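The Table With a Cloth Top

Felt and fabric are coming back to the work table, and the people who use them have opinions about glue

For most of the last century, a good work table was a hard one. Maple, steel, linoleum, later laminate. You could wipe it, hammer on it and spill coffee across it. Fabric belonged on card tables and pool tables, and in the bottoms of drawers where the silver was kept.

That has been changing in small shops and spare bedrooms. People who repair watches, sort beads, frame prints or fold clothes for resale have been covering their tables in gray felt and wool blends, edge to edge, and leaving them that way. Some buy the cloth by the yard and staple it under the rim. Others pay a shop to do it.

Farar, an upholstery shop in Toledo, started taking table jobs as a favor to customers who had come in about chairs. Tables are now steady work. A plain rectangular top with square corners takes 2 hours. Rounded corners take longer, and so does any top with an old finish that has to be scraped before the adhesive will hold. The shop charges $110 for a small desk and up to $700 for a large table with shaped edges and a replaceable top layer.

The replaceable layer is the part customers argue about. A glued cloth lies flatter and stays put. A stapled or laced cloth can come off and be changed when it gets stained, but it will creep over time, and a ridge tends to form where people rest their forearms. Farar does both and recommends glue for anyone who works with small parts. A screw will find a ridge and roll along it to the floor.

Why cloth at all

The main argument is that things stay where they are set down. A ring placed on a hard table can spin, bounce and leave. On felt it stops. Glass does not click against the surface, and a sheet of paper does not slide when somebody walks past it.

The second argument is noise. A hard table in a small room is loud in a way people get used to and then notice when it is gone. A cloth top takes the edge off scissors, tools, staplers and dishes. A bookbinder's shop that switched over last September had the phone moved to a different shelf the same month, after years of it being kept in the hall so callers could be heard.

The third is light. Gloss tops reflect the lamp back into your eyes. White ones glare, and black ones hide anything dark. A middle gray with a little green in it shows both a black thread and a white one, and most of the cloth being sold for tables falls in that range. The speckle helps too. A solid color shows every bit of lint by noon, and a speckled weave hides it until you are ready to get out the brush.

What to buy

Pure wool felt is the best and the most expensive. It springs back after something heavy is lifted off it, and it does not melt under a dropped iron. Wool blends cost less and wear nearly as well if the wool content is high. Craft felt from the fabric store is fine for lining a box. On a table it pills within a month and goes shiny where your wrists rest.

Sandier, a mill-end store that sells mostly to upholsterers, keeps a rack of what it calls table weights. These are dense enough that a pin will stand up in them but will not go through to the wood. The store cuts pieces 28 inches deep for standard desks and will cut wider on request. Order more than you need. Cloth has to wrap over the edge and run several inches underneath, and people who measure only the top end up with a bare strip along the back.

Color matching between bolts is unreliable. Buy the whole job at once, from one bolt, and mark the direction of the nap with chalk before you carry it home. Two pieces laid with the nap in opposite directions will look like two different grays.

The corners

Square corners can be folded like a bedsheet and stapled. Rounded ones are harder, and they are where most homemade jobs go wrong. The cloth has to be eased around the curve a little at a time, with the slack gathered underneath where it will not show. Small cuts on the underside help. Cuts that come too near the edge will open up later and show as dark nicks.

Start at the middle of each long side and work out toward the corners, pulling evenly. Do the corners last. If the cloth has a speckle, watch it as you pull, as the specks will stretch into short lines when the tension is too high. Back off until they look like dots again.
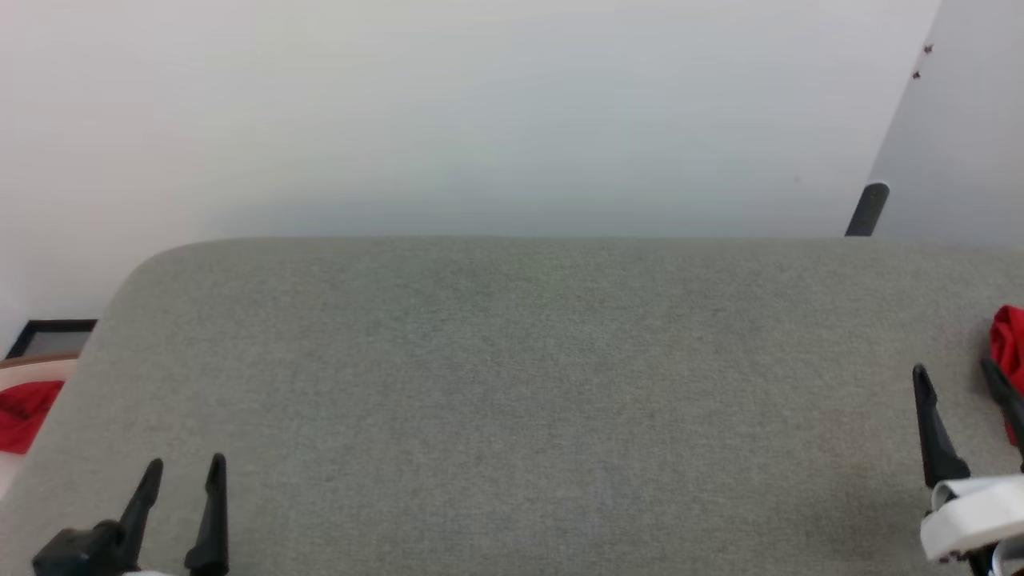 Gray cloth carried around a rounded corner, with the far edge kept straight along the white wall.

Keeping it clean

Brush it daily, always in the same direction. A clothes brush works, and so does a horsehair bench brush. Vacuums are fine on glued tops with the suction turned down. On stapled tops they lift the cloth and pull it out of line.

Liquids are the real problem. Coffee should be blotted at once with a dry towel and then with a damp one. Rubbing drives it down into the backing. Oil can sometimes be drawn out with cornstarch left overnight. Ink generally stays. Several of the shops contacted for this story keep a sheet of glass or a cutting mat on one end of the table for messy work and leave the rest uncovered.

Moths are worth a thought if the cloth is wool and the room is closed up for part of the year. Regular brushing does most of the work. Look under the rim as well, where the slack is gathered and the brush never reaches.

Where it does not belong

Kitchens, for obvious reasons, and any table where children paint. Sewing tables are a split decision. Hand sewers like the cloth because needles stay put, while quilters complain that cotton grabs the felt and will not slide toward the machine. Gluing and sanding should be done somewhere else.

Typing is a matter of taste. Some people find that a keyboard on felt feels dead, and some say that is exactly what they wanted.

Kirov, which makes flat-pack desks, has begun selling one with a cloth top already fitted and a spare cover in the box. The spare is held by a cord that runs through a channel under the rim and can be swapped without tools. Farar has already been asked to re-cover one of them in a darker gray. The shop kept the cord and the channel and changed only the cloth, and the owner came back later with a matching piece for the inside of the drawer.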